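Jetside Oval Tray, wood

Item 1334
In stock, ships Monday
Sold by Vullel

Oval serving / catch-all tray. Wood, raised edge, no handles. Been carrying this one since the old Sultaritz line went away and it still outsells the round one.

What people use it for: rolls, napkins, keys, rolled up hand towels by the sink. Craft tables too. Keeps fluffy stuff like batting and yarn scraps in one spot so it doesnt end up all over the cloth. Fits on a side table with room left for a mug.

Color varies. It's wood. Some come lighter, some darker, we can't pick one out for you. If you order two and want them close, put it in the order notes and we'll try.

Looks best on a plain cloth, solid color. Blue is the one we get asked about most, blue table cover is sold seperately (item 1952), comes in the rectangle size only.
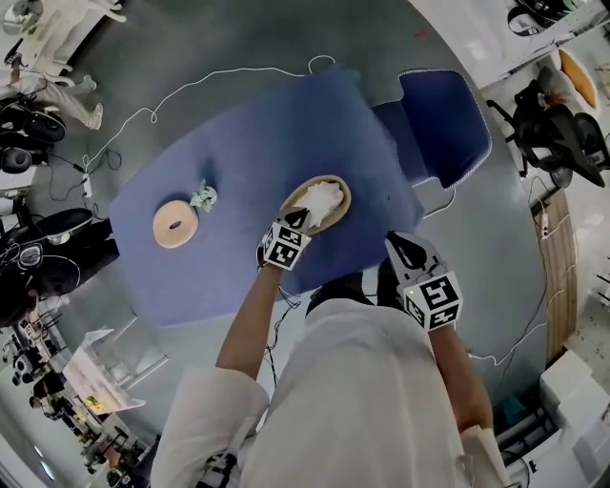 Cabanatuan wrote that the edge is just high enough for cotton balls and quilt stuffing but marbles are a no, they go right over, and could we please do a deeper one. Four stars.

Deeper one is being looked at. No date yet. Maybe July.

Care
Wipe with damp cloth, dry right away. No dishwasher. No soaking. Bit of mineral oil when it starts looking dull, let it sit overnight, wipe off the extra. Don't leave wet towels in it, it will mark.

Not for hot pans. Use a trivet.

Shipping
Flat box, paper wrap, no foam. Orders over 50 dollars ship free in the lower 48. Everything else is flat rate, you'll see it at checkout. Orders in before noon go out same day, except weekends.

Returns
30 days, unused, in the box it came in. Cracked on arrival? Send a photo of the tray and the box both, we'll send another. No need to mail the broken one back.

Gift wrap: not on this item right now, out of the big paper.

Wholesale: yes, by the case. Use the contact form and say how many and where its going. Shops that already have a Vullel account can just add it to the next order.

Goes with
Blue table cover, rectangle, item 1952
Jetside round tray
Felt pads for the bottom, stick on, sheet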